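Ticket 821: Grasp planner skips the coffee pod, or picks it with the lid facing the wrong way
Product: Kiltano manipulation stack, perception and planner modules. Status: Resolved, one follow-up open

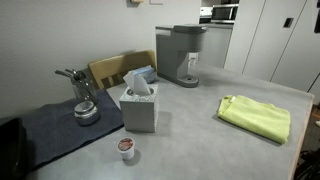
Can I change the grasp height for one object class without changing it for all the others?
Put an override for that class in the grasp profile and leave the global value alone. The planner reads the class entry first and goes to the global value only when the class has no entry. After saving, you must reload the profile, or the old one stays in memory.

Opened: February 21, 2024
Severity: medium
Site: McIntyre test kitchen
Reported by: integration team, Plindirari

Description of the problem

We run the coffee task on a tabletop with ordinary household things on it: a single-serve coffee maker, a tissue box, a folded cloth, a placemat and one coffee pod. The task is to find the pod, grasp it from the side below the rim, lift it and bring it to the machine. Since we updated the perception module, the task fails in two different ways.

Failure A. The pod is detected, but the planner returns NO_VALID_GRASP and the arm goes back to the home pose.

Failure B. The planner returns a grasp, but the estimated pose of the pod is upside down. The lid is facing up on the table and the software believes it is facing down. The approach is then computed for the narrow end, and the fingers close too high.

In a batch of 60 runs with the new module we had 30 successful runs. With the old module, the same task in the same kitchen was good enough that we never opened a ticket for it.

What we expected

A side grasp on the white cup body, with the lid up, and no contact with the tissue box.

What we already tried

Restarted the perception node. No change.
Repeated the camera to base calibration. The residual is the same as before, so I don't think calibration is guilty.
Moved the pod farther from the tissue box. Failure A became less frequent. Failure B stayed the same.
Changed the random seed of the planner. No change.

Comment 1, support

Thank you for the clear report. Please attach the planner log of one run for each failure, with the log level set to debug. Please also attach the segmentation mask for the pod and the collision map exported at the moment of planning. The collision map is not saved by default. You have to set save_collision_map to true in the planner config before the run.

Please also tell us if the grasp profile was migrated with the tool or copied by hand.

Comment 2, reporter

The files are attached. The profile was copied by hand from the old folder. I was not aware that a migration tool exists, it is not mentioned on the update page.

The important lines for failure A:

[planner] target class: pod_small
[planner] candidates generated: 244
[planner] rejected, collision with object tissue_box: 244
[planner] result: NO_VALID_GRASP

The important lines for failure B:

[perception] pod_small: axis fit ok, direction ambiguous
[perception] pod_small: using default direction (down)
[planner] result: OK

Comment 3, support

Thank you, this helps a lot. These are two separate problems and I will answer them separately.

For failure A, every candidate was rejected because of the tissue box. I opened your collision map and the box in it is much bigger than a tissue box should be. The tissue stands up in a point from the opening and leans to one side, and the perception module takes box and tissue as one object. Then it puts one bounding box around everything, and after this it adds the safety margin. The result is a big volume which also covers the place where the fingers need to pass.

The old module used a convex hull here. The new one uses a bounding box by default, which is faster but worse for objects with a soft part on top. Please set this in the perception config:

collision_shape: hull
soft_part_margin: low

The second line tells the module to use a small margin for parts it labels as soft. Tissue is in that list already. Cloth is too, so the folded cloth will also get the small margin. If you don't want this, remove cloth from soft_classes.

For failure B, I need one more thing. Can you check if the entry pod_small in your grasp profile has a field called up_feature?

Comment 4, reporter

With hull and the low margin, failure A is gone in all the runs we did this morning. The planning time is a little longer, but this is fine for us.

There is no up_feature in our profile. We have only the fields grasp_height, approach and finger_width. I searched the documentation for it and found the name in one table, without explanation.

One more observation. When the pod lies on the placemat, the direction is wrong more often than on the bare gray surface. I don't know if this is related. The placemat is dark blue and has small creases, so maybe the plane fit under the pod is less good.

Comment 5, support

You are right that the documentation is poor in this point, I have sent a note to the people who maintain it.

The explanation is as follows. The pod has a body that gets narrower to the base. From the depth data alone, the module can find the axis, but on such a small object the difference between the wide end and the narrow end is near the noise level. In the old version, the module decided the direction from color in every case. In the new version, it does this only when the class has an up_feature. Without the field, it writes "direction ambiguous" and uses the default, and the default is down. The migration tool adds the field automatically. A copy by hand does not, and this explains your result.

Please add these lines under pod_small:

up_feature: lid
up_feature_source: color
up_feature_min_score: medium
on_ambiguous: retry_view

The last line is optional but I recommend it. With retry_view, the arm moves the wrist camera to a second viewpoint and repeats the estimate. Without it, the planner continues with the default direction and you don't get any error, only the wrong grasp.

About the placemat: your idea is good. The plane fit uses the whole tabletop as one plane, and the cloth lies a little above it. The creases make it worse. Set support_plane to local for this class and the module will fit only a small area near the object.

Comment 6, reporter

I made the changes and reloaded the profile. First I forgot to reload and lost some time, because the log shows the name of the profile but not its version. It would be useful to print a version or a checksum there.

Result: we repeated the full batch with pods on the bare table and on the placemat. Failure A did not come back. Failure B happened once, and in this run the log shows that the second view was also ambiguous. The pod was close to the coffee maker, in its shadow. The planner stopped with AMBIGUOUS_POSE, and for us this is acceptable. A clean stop is much better than a wrong grasp.

I have two small questions before we close.

First, can we use the same up_feature for the short jar with the shiny rim? We want to add it to the task later.

Second, our dashboard is from Storolex and it shows AMBIGUOUS_POSE as "unknown error". Is this on your side or on their side?

Comment 7, support

For the jar I would not use color. A shiny rim reflects the room, so the score will change with the light. Set up_feature_source to shape and define the neck as the feature. The neck gives a clear step in the profile, but expect missing depth points on the reflective parts. Please try it first with planning only, arm disabled.

For the dashboard: the error code is new in this release, and the code table in the Storolex connector is still the old one. You can add the line by hand in the connector's table – the file is codes.txt and the format is the same as for the other lines. The next connector package will have it included.

The request for a profile version in the log is registered as a separate item and linked to this ticket.

Comment 8, reporter

The line in codes.txt works and the dashboard shows the correct text now. I will test the jar with the arm disabled and open a new ticket if something is not clear. From our side this one can be closed.

Resolution

Cause A: bounding box collision shape joined the tissue with the tissue box and blocked all side grasps. Fixed with collision_shape: hull and soft_part_margin: low.

Cause B: up_feature was missing in a profile copied by hand. Fixed with the field added, on_ambiguous: retry_view and support_plane: local.

Open follow-up: print profile version in planner log. Planned for the September release.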